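Escova de dentes em pé, seca e fora da pia: como eu monto um cantinho de higiene em cima da mesa

Por Uldis Lepik
Jan 17, 2026

Moro num lugar com um banheiro para muita gente, e a bancada da pia lá tem o tamanho de um caderno. Durante anos a minha escova viveu deitada na borda, rolando para dentro da cuba a cada vez que alguém abria a torneira com mais vontade. Depois passou por um copo de requeijão que criava uma aguinha horrível no fundo (quem já olhou o fundo de um desses sabe do que eu estou falando, argh). Em novembro eu cansei, levei tudo para uma mesa e nunca mais voltei!

Recebi umas mensagens pedindo o passo a passo, então vai ele inteiro, com as manias incluídas. Serve para quem divide banheiro, para quarto de hóspedes, para quem trabalha fora o dia todo e escova os dentes no escritório depois do almoço. Gasta pouco, cabe num canto e dá para montar numa tarde, contando o tempo de secar as coisas.

O que separar

Um copinho ou suporte de boca larga, de preferência com pé
Uma escova de cabo reto e fino
Um porta-copo, desses redondinhos
Um segundo copo para o bochecho, se a pia for longe
Pano de microfibra
Detergente neutro
Vinagre branco, 100 ml já sobra
Escovinha de mamadeira ou qualquer coisa que alcance o fundo do copo
Opcional: um pano grande para fundo e letras de espuma (EVA), daquelas de papelaria

Passo 1: escolher o copinho

Gastei mais tempo nisso do que eu gostaria de confessar. Comprei primeiro um altão da Warier, de 315 ml, lindo na prateleira da loja, e a escova sumia lá dentro até o pescoço. Para pegar de manhã era aquela pescaria com dois dedos. Devolvi.

O que funciona para mim é o contrário: bojo curto, boca aberta e um pezinho embaixo. A escova entra, encosta na borda e fica em pé com as cerdas lá no alto, longe de tudo. Com o pé, o bojo fica levantado da mesa, e eu passo o pano em volta sem precisar tirar nada do lugar. Só que copo de pé fino tomba mais fácil, isso é verdade. Antes de comprar, coloque uma escova dentro (leve a sua, ou use uma caneta comprida) e dê um peteleco de leve na borda. Se balançou e voltou, ótimo. Se ameaçou cair, deixe na loja.

Sobre a cor: eu gosto de branco porque a sujeira aparece. Tem gente que prefere escuro exatamente porque não aparece, e eu fico meio aflito só de pensar.

Passo 2: lavar antes de usar

Parece bobagem, mas copo novo vem com poeira de loja e às vezes com cola de etiqueta. Detergente neutro, água morna, escovinha no fundo. A cola sai com um pouquinho de óleo de cozinha esfregado com o dedo, e depois detergente de novo. Enxágue bem e deixe de boca para baixo em cima do pano até secar de verdade. Na dúvida, mais meia hora.

Passo 3: achar o lugar na mesa

A mesa que eu uso é de madeira clara, com o veio bem fininho, e madeira clara não perdoa: qualquer copo molhado vira uma rodela. Por isso o porta-copo entra cedo na história. Ponha ele primeiro, bem no meio do espaço que você reservou, e vá arrumando o resto em volta. Eu já fiz na ordem inversa e ficou tudo empurrado para a beirada, com o porta-copo enfiado onde deu.

Duas coisas para olhar na hora de escolher o ponto:

O alcance da mão. Você vai pegar essa escova com sono. Se precisar esticar o braço por cima de outras coisas, vai derrubar uma delas, e eu digo isso com alguma experiência no assunto.

As passagens de cabo. Se a sua mesa for de escritório e tiver aqueles furos redondos com acabamento preto lá atrás, deixe os furos livres. Copo com água perto de onde passa fio é um sofrimento que dá para evitar, e além disso o pezinho pode pegar na beirada do furo e desequilibrar.

Passo 4: colocar a escova e encostar os papéis

Escova sempre com as cerdas para cima. Sempre! Cabo para dentro do copo, inclinado do jeito que quiser. Uma escova por copinho, se der. Se for dividir, escolha um de boca bem larga para uma cabeça não ficar encostando na outra.

Papelzinho dobrado, cartão, pacotinho, essas coisas que acompanham a gente pela vida, eu encosto do lado de fora do copo, em diagonal. Dentro dele nunca: papel segura umidade e ainda ocupa o espaço por onde o ar circularia. Só preste atenção ao peso. Um cartão leve não faz nada; um pacote mais gordinho pode empurrar o copo se o pé for estreito.

Branco com cinza claro em cima de madeira clara dá um conjunto bem calmo, e se você quiser um ponto de cor, o porta-copo resolve. O meu queridinho é cor de cortiça com uma árvore marrom-escura desenhada.

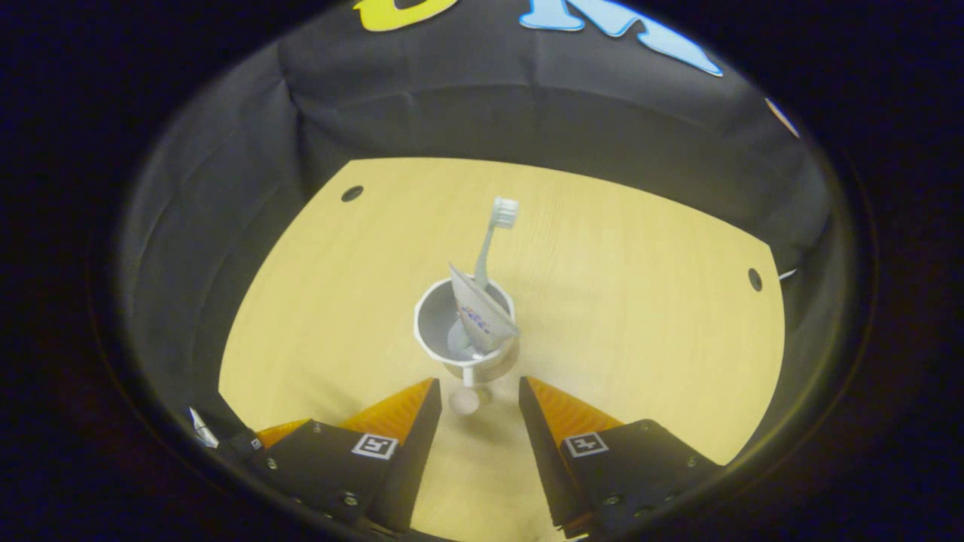
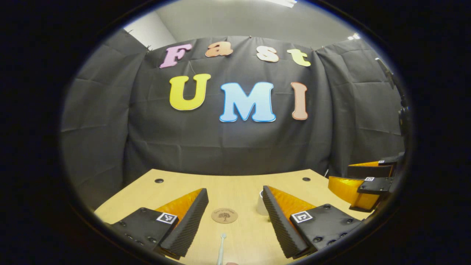 Passo 5: o pano de fundo (opcional, mas eu adoro)

Pano atrás da mesa muda o canto inteiro. Cinza-chumbo fosco é a minha cor preferida para isso, as coisas brancas saltam na frente e uma parede meio feinha desaparece. E fica mais aconchegante, com aquelas dobras caindo.

Como pendurar: comece pelo meio da borda de cima, prenda, depois vá para as duas pontas e só então preencha os intervalos. Quanto mais pontos, menos barriga. Eu sou preguiçoso e prendo poucos, então o meu fica sempre meio caidinho entre um ponto e outro, e está tudo bem. Se fizer questão dele liso, passe a ferro antes, pelo avesso, e pendure ainda morno. Depois de pendurado só com vaporizador mesmo.

As letras de espuma dão alegria demais! Compre as que têm contorno branco, que destaca muito em fundo escuro. Para não errar a posição:

Estenda o pano no chão e monte as palavras nele antes de fixar qualquer coisa.
Se forem duas linhas, ponha as letras maiores embaixo. Fica mais firme para o olho.
Alterne as cores, quente do lado de frio, e deixe as parecidas longe uma da outra.
Fixe pelo meio da palavra e vá abrindo para os lados.
Alfinete por trás segura bem em tecido grosso. Fita dupla face também vai, mas solta no calor.

No meu primeiro pano eu comecei pela letra da esquerda, todo confiante, e a última ficou dobrada na quina. Tive que descolar a palavra inteira.

Deixe uma folga entre a barra do pano e as coisas molhadas. Eu calculo 17 cm entre o copinho e o tecido e durmo tranquilo.

Passo 6: a rotina de todo dia

Depois de escovar, enxágue a escova em água corrente, bata o cabo na borda da pia (o cabo, não as cerdas) e sacuda bem. Eu ainda dou uma encostada no pano de microfibra antes de voltar para o quarto. Aí sim ela vai para o copinho. Esse meio minutinho é a diferença entre um copo que fica limpo a semana toda e aquela aguinha do requeijão que eu mencionei lá em cima.

O copo do bochecho vai e volta comigo. Quando volta, fica sobre o porta-copo até secar. Se o seu porta-copo for de cortiça mesmo, vire o danado de vez em quando para respirar embaixo.

Passo 7: a limpeza da semana

Escolha um dia fixo. O meu é domingo, antes do café.

Tire a escova e os papéis. Encha o copinho com metade água morna, metade vinagre branco, e esqueça ali enquanto faz outra coisa. Escovinha no fundo, atenção especial ao encontro do bojo com a borda, que é onde o resto de pasta gruda. Enxágue até não sentir mais cheiro de vinagre. Seque por dentro com uma ponta do pano.

A mesa leva um pano quase seco, no sentido do veio, e outro totalmente seco em seguida. Porta-copo impresso eu não deixo de molho de jeito nenhum: já perdi um assim, da Vītola, o desenho foi embora todo na primeira lavada. Pano úmido e pronto.

O pano de fundo eu só sacudo na janela. Quando precisa lavar de verdade, tire as letras antes e fotografe o arranjo no celular, que na volta a gente jura que lembra a ordem das cores e não lembra.

Perguntas que me mandaram

Posso usar tampinha nas cerdas? Em viagem, uso. Em casa deixo aberto, seca melhor.

E a pasta de dentes? A minha fica numa gaveta, deitada. Em pé no copinho ela pesa demais e derruba o conjunto.

Não tem poeira na mesa? Tem, como em qualquer mesa. Passo uma água na escova antes de usar também, virou hábito.

Dá para fazer com escova elétrica? A minha cunhada tentou com um copinho igual ao meu e tombou na hora. Para elétrica eu iria de base própria.

Mancha de rodela na madeira tem salvação? Se for daquelas esbranquiçadas e recentes, tente um pano seco com um tiquinho de óleo mineral, esfregando no sentido do veio, e teste antes num cantinho escondido. As antigas eu cubro com o porta-copo e sigo a vida.

Na semana que vem eu volto com a parte da gaveta, que estou refazendo com divisórias de papelão e ainda não cheguei numa medida que preste para o fio dental.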